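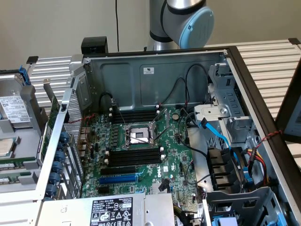 I keep being asked when a machine will take over the fiddly jobs on our repair bench, and my answer this winter is still "not yet, but ask me again in January". Stripping and refitting old computers sounds like a doddle until you think about what fingers do. Take a board like the one in the Dell tower, with its socket open and the long lever swung out, and two green memory modules waiting in a tray beside it. Each has to go in straight, the right way round, and be pushed just hard enough -- I still hold my breath doing it myself!

Prakash Rao and I had a good natter about it over tea at Presau. He reckons memory will come first and cables last, and I'm with him on the cables (floppy, tangled, horrible things). I've got 50 towers to get through before the spring sale, so I'm keeping my screwdriver handy.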